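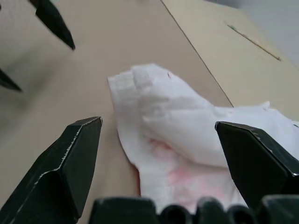
Between the grippers, close up.

Friday, March. Portrait set for Lumanlan

Started at half past nine with the line work on the last of the 8 portraits. Leonie had left her layers from yesterday unmerged, so I could get at the hair separately. Redrew the fringe and the left ear. The ear had been bothering me since the pencil stage. It was too low and made the whole head look tilted when the neck was straight.

Line weights as agreed: heaviest on the jaw and shoulders, medium for hair, thinnest inside the face. I had used the medium setting on the eyelids in three of the earlier ones and went back to change them. Faces look younger with the thinner line, closer to the reference photos the singers sent us.

Skin tones next. Aileen's palette file has two shadow colours for each person, one warm and one cool, and I had been mixing them without any system. From now on: cool shadow under the chin and on the neck, warm everywhere else. Tried it on portrait 5 and it sat well beside the finished ones. Portraits 2 and 3 still need doing. Both have the shadow flattened into the base colour, my fault, so they will have to be repainted from the line layer up.
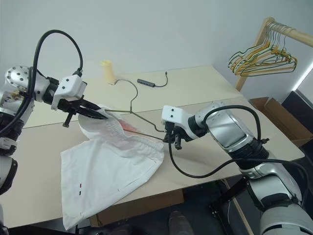

Arms over the table, with the hanger.

Brush trouble again in the afternoon. The Gririk ink brush drops its taper when the canvas is rotated. Sreekumar had the same thing on his machine, so my tablet is not to blame. He thinks it comes in with the last update and has gone back to the older version. I haven't, as my custom set was saved in the new one and won't open in the old. For now I draw with the canvas straight and turn my wrist instead. Slow, and the long curves on the collars came out shaky. Redid two of them by cutting the stroke in half and joining it at the widest point.

Test prints came back from Kendlow at three. Notes from looking at them by the window and then under the lamp:

Reds are fine. Lipstick and the knitted hat match the screen closely enough.

Purples have gone blue, worst in the background of portrait 4. Ketsara suggests pulling the background towards pink before export and leaving the hair highlights alone. Will try both on one strip.

Thin lines inside the faces hold up at postcard size. At sticker size they break up round the nostrils. Need a second version of each face for the stickers with fewer lines. Alfredo offered to do these and I said yes.

Matt paper better than gloss. The flat colour areas look like paint on the matt and like plastic on the gloss. Leonie prefers the gloss for the stickers only. No decision.

Talked to Alfredo about how the posts should go out. The client wants one portrait a day, each with a short clip of it being drawn. I recorded time-lapses for the first four and forgot to turn it on for the fifth. Options are to redraw the hair for the recording or post that one as a still with a close-up of the eyes. I would go for the still. Redrawing something that is finished only to film it never looks right, as the hand moves too surely. Alfredo will ask.

Clips come out at 49 seconds with the present settings. A bit long. Most of it is the flat colouring, which is dull to watch. Cut from the finished sketch straight to the first shadows and keep the eyes at normal speed.

Comment from the Pevevau people, forwarded by Aileen: they like the likenesses but find the smiles too alike. Went back and put all the mouths side by side on one canvas. They have a point. I have been giving everyone the same upper lip and the same small corner mark on the right. Changed three. The second portrait now has the teeth showing, and the sixth has a closed mouth with the corner pulled down slightly, as in her photo. The other one I am not sure about – it looks more like her but less friendly.

File names: please stop using "final". There were two finals of portrait 7 in the folder and I exported the wrong one for the test print. Surname and version number only.

To do:
Repaint shadows on 2 and 3.
Pink strip for Kendlow, send with the sticker faces when Alfredo has them.
Ask Sreekumar whether the brush set can be rebuilt by hand in the old version.
Show Aileen the three new mouths before colouring.
Back up the line layers. Last copy is from before the ears were changed.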